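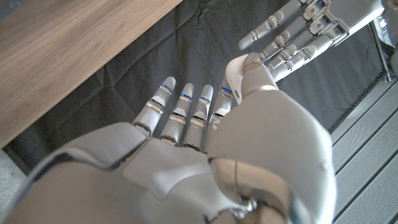

Home Forums Allotments & Growing Search Log in

Leeks going rusty – pull them or leave them?
Posted by wandmont_wellies, October

Evening all. I put in two rows of leeks at the Wandmont plots and now the outer leaves are covered in orange speckles. Haiyan Lü on the next plot says rust, and to have the lot out before it spreads to her garlic. Seems drastic! They're a decent thickness and I was counting on them for soup till Christmas.

mudlark100
Leave them. I get rust every single year and just peel off the mucky layers. Tastes the same. A cold snap usually slows it down anyway.

Shufen Yan
I'm with Haiyan, sorry. Mine went from a few spots to a right mess and the garlic caught it after. At least strip the worst leaves – and don't compost them.

mudlark100
Garlic gets rust whether your neighbour has leeks or not. It blows in from all over.

Shufen Yan
Some of it does, yes, but why keep a big patch of it three feet away?

porkine_pete
What did you feed them? Too much nitrogen makes them soft and they get it worse. I gave mine chicken pellets in July and regretted it.

wandmont_wellies
Er, chicken pellets. Twice. Right, I'll take the bad leaves off on Sunday and lift the row nearest Haiyan. Anyone know if chopped leeks freeze OK without blanching?

mudlark100
Yes, straight in a bag. Double bag it or your ice cream will taste of leek.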